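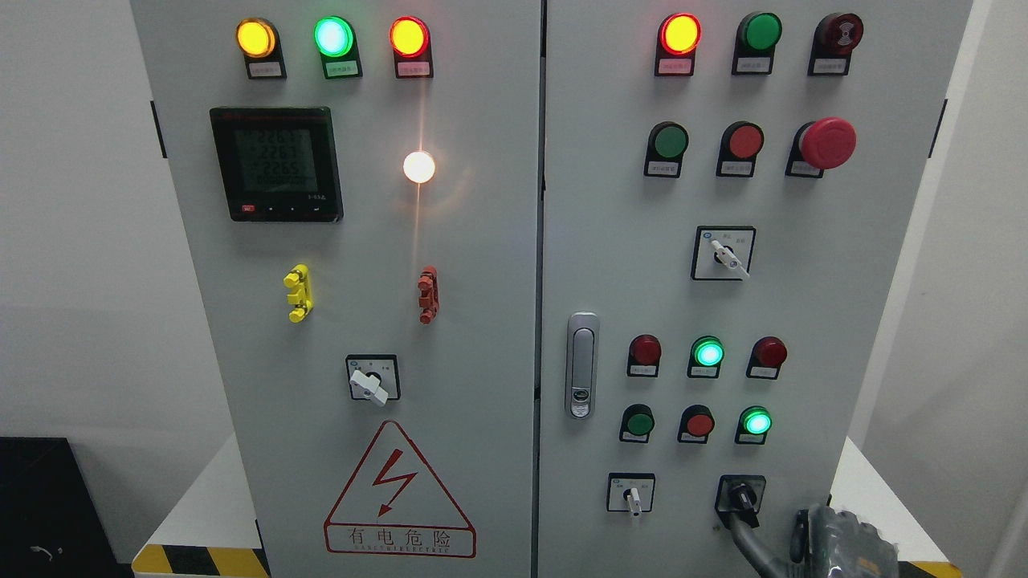

# The Knob Problem

*2018-08-10*

Ask a robotics salesman what his machine will do in five years and you'll be there until dinner. Ask him what it did this morning and the answer gets short. I have been asking the second question since March, mostly in light-industrial buildings with bad coffee, and I've come home with a short list.

The chore I keep going back to is turning a switch on an electrical cabinet. It sounds like nothing. A person on shift walks up, checks the lamps, turns the selector, pushes the green button and goes back to whatever he was doing. Plants would love to hand this off, especially at night, and especially when the door has a lightning bolt on it and the words 有电危险, "danger, electricity."

Plirnard, which wants to sell robots for exactly this job, likes to say that the cabinet is the easy case. The doors don't move. The buttons stay where the electrician put them. Compared with a kitchen, where the sponge is never in the same place twice, a switch panel ought to be a gift.

I don't buy it. A kitchen forgives you. Drop a sponge and you have a sponge on the floor. Press the wrong one of two neighboring buttons and you may have stopped a line, and somebody has to explain that to the day shift.

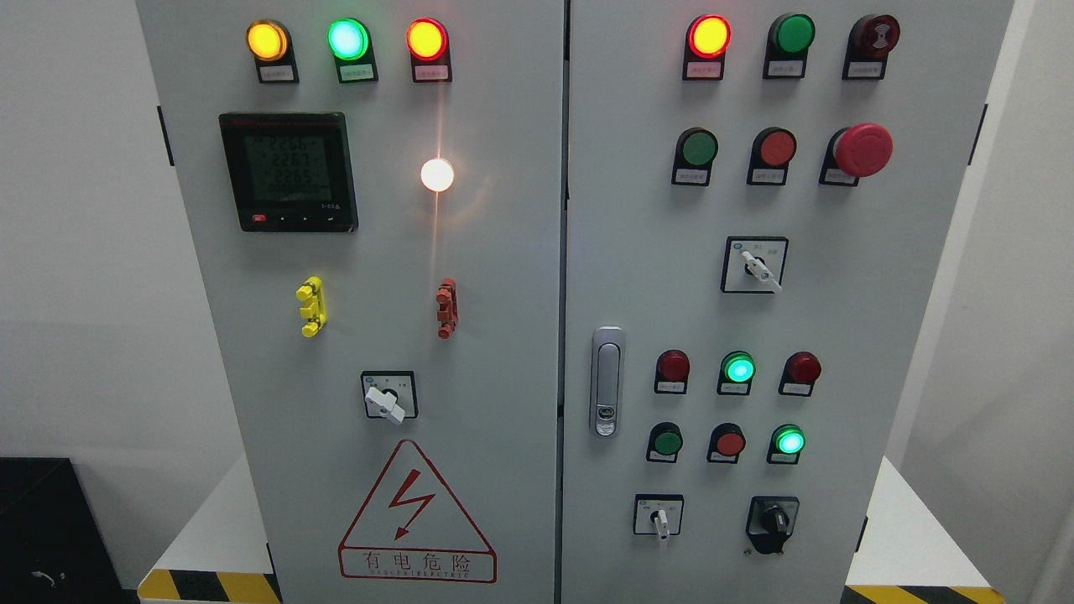
Then there's the matter of hands. A push button wants a straight poke. A lever switch wants a twist, and it has to stop in the right position. A black knob on a black mount wants a decent grip, low on the door where a bulky wrist has little room. The big red mushroom button wants to be left alone until the moment it doesn't. People switch among these without thinking. A gripper built to do one of them well is usually mediocre at the rest.

Seeing is no picnic either. A lit lamp can throw glare on gray paint, and a dark red lamp that's off can look a lot like a dark red button. Labels are tiny. A worker who can't read one leans in, or asks.

Favden, a competitor, quotes 4000 practice turns on its test panel. Fine. I asked how many of those were on a panel the robot hadn't met before, and was told 51. I asked how many of the 51 went right without a person stepping in, and was told the team would get back to me. It's August and I'm still waiting.

The household side is no further along. Geum promises a laundry folder, and Betitz has a dish-loading arm that needs the plates lined up for it first, at which point you might as well load them yourself.

None of this means the work is worthless. A machine that could reliably turn one switch, on one door, at three in the morning would earn its keep at some plants, and I'd write that story gladly. I'd want to see it do 100 in a row first, on a cabinet I picked, with the engineers out of the room.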